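8/2/20

Bed day again

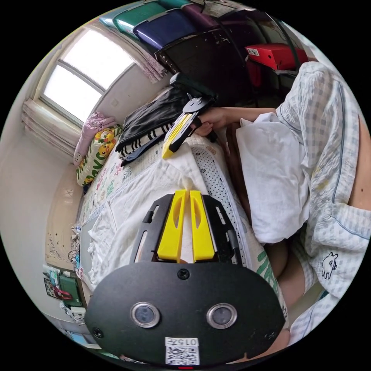

The white cloth, still crumpled, and the plaid pajama shirt.

Today was the day for the bedding. I keep this task for the beginning of the month, but in July I forgot it completely and so it had waited too long. I started in the morning, before breakfast, because I know myself: if I drink the coffee first, I sit down with the newspaper and then it is noon.

I am still a little proud of my system, even if it is a simple one. Pillows first, then the sheet, then the blanket cover, and the cover is always where I lose my patience. In my country we put the hands inside, take the two corners and shake. My arms are not so long and the cover is wide, so one corner escapes every time and I must go in after it with my head. I was in there for quite a while today. It smelled of the soap from Grolitz, which I buy in the big box now. The box cost 158 in the spring and the same box is 178 today. I wrote it down in the kitchen book and underlined it.

The blue and white pajamas are from the Negri shop near the station. I like the plaid and the darker blue line on the front, and also the small cartoon figure near the bottom. I cannot decide what animal it is. It is round and it has ears and legs, so maybe a bear, maybe a cat that eats well. When I bought pajamas at home I always took gray ones. I think I became more cheerful with clothes since I live here, at least with the clothes for sleeping.

White cloth is a trouble. Everything small and white in this apartment looks the same when it is in a ball: pillowcases, kitchen towels, my undershirts. Last winter I slept one week on a tablecloth and only noticed when I wanted to set the table. I have decided to sew a blue thread in the corner of each pillowcase. I have the thread, it is in the tin with the buttons, but the good needle is lost and the other one has an eye too small for me.

After the bed I wanted to do the drawer also. I took out all the sheets and put them on the chair. Two of them are so thin in the middle that I can see my fingers through them. My mother would cut such a sheet down the middle and sew the outside edges together, so the strong part lies under the body, but then there is a seam and one feels it all night. I put them in the bag for rags and took one out again. It can cover the tomato plants when it becomes cold.

I learned a new word from the package of the new pillow: "loft." I knew it only as a room under the roof. On a pillow it means how high it is. The Evomine pillow says "medium loft," and for my neck it is still too high. I will try it for around 2 weeks and then decide. The old one stays in the closet until then.

The first wash finished after lunch and I hung it by the open window. There was some wind and the curtain kept touching the sheet, so I tied the curtain with a shoelace.

To buy: needles, clothespins, a smaller box of soap if they have it.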